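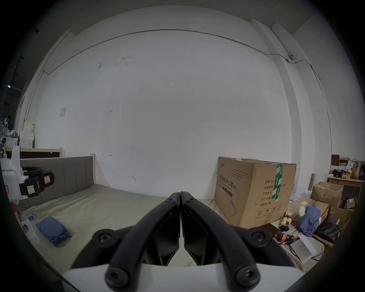 흰 벽의 거뭇한 자국과 얼룩, 페인트 손상 없이 지우는 방법

스키스트우드맘
침대 헤드보드 위쪽 흰 벽에 희미하고 어두운 쓸린 자국 몇 개와 작은 얼룩이 있습니다. 벽 마감은 수성 페인트로 알고 있고 광택은 없습니다. 물티슈로 한 번 문질렀는데 변화가 없었습니다. 멜라민 스펀지를 써도 되는지, 부분 도색이 나은지 궁금합니다. 벽 상단에 회색 전선관이 가로로 지나가고 오른쪽 위에 소형 보안 카메라가 달려 있어 전체 도색은 피하고 싶습니다. 헤드보드는 회색 쿠션형이고 세로 패널로 나뉘어 있어 물이 흐르면 곤란합니다.

Worku
무광 수성 도막은 마찰에 약합니다. 멜라민 스펀지는 연마재라서 문지른 면만 번들거리는 경우가 많습니다. 순서는 다음과 같습니다.
침대를 벽에서 34cm 이상 띄우고 헤드보드와 매트리스에 비닐을 덮습니다.
마른 극세사 천으로 먼지를 제거합니다.
미지근한 물 1리터에 중성세제 5ml를 풀고, 천을 적셔 꽉 짠 뒤 자국을 눌러 닦습니다. 원을 그리며 문지르지 마세요.
맑은 물에 적셔 짠 천으로 세제를 닦고 마른 천으로 물기를 없앱니다.
완전히 마른 뒤 측면에서 조명을 비춰 광택 차이를 확인합니다.
그래도 남으면 흰색 미술용 지우개를 가볍게 써 보십시오. 왼쪽 벽에 붙은 종이 안내문은 떼지 말고 두는 편이 좋습니다. 테이프에 도막이 같이 뜯기면 보수 면적이 늘어납니다.

페인트초보탈출
저는 그냥 칠했습니다. 바킨 페인트 958번 백색 소용량에 2,000원짜리 붓. 색은 비슷한데 붓 자국 보입니다. 롤러 쓰세요.

브라디어빌관리실
부분 도색은 기존 도료의 품번을 모르면 권하지 않습니다. 같은 흰색이라도 변색 정도에 따라 경계가 드러납니다. 칠해야 한다면 기둥 모서리에서 모서리까지 한 면 단위로 끊고, 전선관과 카메라 둘레는 마스킹 테이프로 보양하십시오. 카메라 렌즈에는 보양 비닐을 따로 씌웁니다. 얼룩이 누런색이고 닦아도 다시 올라오면 누수 여부부터 점검하고 얼룩 차단용 하도를 먼저 올려야 합니다.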